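Speaker notes: "A hand gripper from the shared workshop"
May 2021

3 shares | 2 comments

Start slowly. Say hello, say my name, say that Young-sook Seo will take the questions about the electronics, because I only did the mechanical part.

First point: why we build it. We wanted to teach a small arm to tidy a bathroom shelf. For this you need many recordings of a person doing the same job with the same kind of fingers. So first comes a tool for the hand, and the arm comes later. We call the tool Maeng. Do not explain the name, it takes too long.

Second point: cost. All parts together were 121 euros, without the camera. Mention that Liviu Dobre printed the finger blocks two times. The first ones had the screw holes too near to the edge and they cracked.
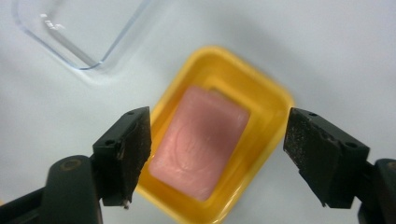

Gronmont Open Workshop, Robotics Group

Third point: the fingers. Let people look for a moment before I speak. The blocks are black plastic, with screw holes, and the gripping pads are rough. Rough pads hold well, but they also collect dust. Ask the room who has a good way to clean them. I tried tape and an old toothbrush, and I prefer the toothbrush.

Fourth point: the soap tray. It is a difficult object for us. If you take the yellow rim too high, the tray turns in the fingers. The soap inside is a separate object, so the recording must say clearly if the task is "move the tray" or "take the soap". In August we had mixed both in one folder and Friederike Bauerfeind had to sort them again. Thank her here.

Clear plastic boxes are the other problem. On a pale table the camera sees mostly the thin edges. I have no answer for this yet.

Numbers: we have 551 recordings now. Do not promise a date for the arm.

If there is time, pass Maeng around the room. Ask people to keep their hair away from the joints. Then give the microphone to Young-sook.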